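Judham Street is getting its hardware store back

3 December 2022

I've been walking past the papered-over windows on Judham Street for so long that I'd stopped seeing them, so you can imagine my face this week when the paper came down and there was a light on inside! The old Herath Hardware building has a new tenant, and it's going to be (drumroll) a hardware store. It's called Pudamano, the sign is already up, and the doors open later in December.

If you've moved here recently you might not get why I'm so worked up. Herath's was where you went when the toilet wouldn't stop running and you had no idea what the broken piece was called. You carried it in wrapped in a paper towel, put it on the counter, and somebody went in the back and came out with the same thing, only new. Since it closed, anybody on this side of town who needs one washer has had to drive out to the big stores past the Wolden exit and then walk half a mile of aisles to find it. I once came home from that trip with a patio umbrella and no washer.

So, what do we know? The new owners put a notice in the window and I stood there and read the whole thing, in the cold, with a bag of groceries. The sales floor is 2,000 square feet, which is the same front room as before, and the upstairs will be storage for now. They'll carry plumbing, electrical, paint, basic lumber, garden stuff in season, and they're bringing back key cutting. They'll also sell nails and screws by the piece out of bins, and if you've ever had to buy a box of 500 to hang one shelf, you know that's big news.
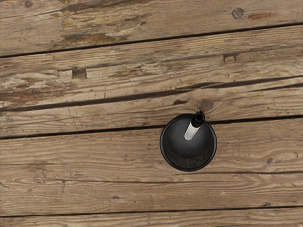
The hours look good too. They'll open at seven in the morning, so contractors can stop in on the way to a job, and they'll stay open until six. Sundays are shorter. I was hoping for one late night a week for those of us who only discover leaks after dinner, but the notice doesn't mention it.

Parking is the part I'm less sure of. The little lot behind the building was always tight, and half of it now belongs to the dentist next door. The city lists the street spaces on that block as one-hour parking, and I'd guess that's plenty for a faucet cartridge and maybe not for a paint decision. The 253 bus stops right at the corner, so at least there's that (though I wouldn't want to be the person getting on it with a sheet of plywood).

There was a sign-up sheet back in the spring asking whether people would shop at a hardware store downtown if somebody opened one, and 223 of us put our names on it. I did, at the library, and then forgot all about it. The notice in the window thanks everyone who signed, so I'm taking a tiny bit of credit.

A few things haven't been settled yet. Tool rental is listed as "coming," with no date next to it. Same for screen repair, which I care about a lot more than I should, having a cat. And the notice says they're still hiring for the counter, with a preference for people who've done some repair work themselves. Applications are in a box by the front door if you want one.

I peeked in before I left. The long wooden counter from the Herath days is still there, and so are the tall drawers on the back wall. There's a fresh coat of paint on everything else, a pale green that I'm still making up my mind about. I have a bathroom faucet that's been dripping since before Thanksgiving, and I've decided it can wait until they open.

The exact opening day hasn't been posted. I'll put it up on this page when it is.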